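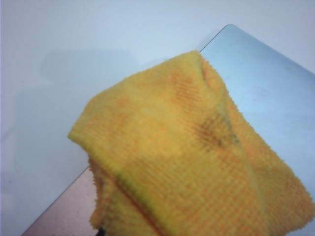 How does a robot arm know how hard to press when it wipes something? The planner sets a path slightly below where it thinks the surface is, and a force loop lets the arm give way until the push back matches the target.

I got that answer on Thursday at the Drundano open lab, and I've been chewing on it ever since! I went mostly for the free coffee (good, by the way) and stayed at the wiping bench until they started turning off monitors.

The yellow cloth on the flat silver slab was my favorite setup of the day. Cloth is horrible to model, so their planner, Trellix, doesn't try to simulate every fold. It keeps a rough outline of the fabric, updates that from the wrist camera, and picks the next stroke from there. They let me scroll through the logs, and stroke 1779 had the planner throwing out its own path halfway because the outline had shifted. So cool to see that as a plain line of text.

The perception side is called Fekeck. It was trained on over 600 wiping runs, and shiny metal still gives it trouble, as the color changes with the angle and it can read a reflection as a stain. They showed us the false alarms too, which I loved.

I missed the Vasseur talk on replay tools (full room, my own fault). Slides are supposed to go up in November. Parking is behind the building, and the side door is the one that opens.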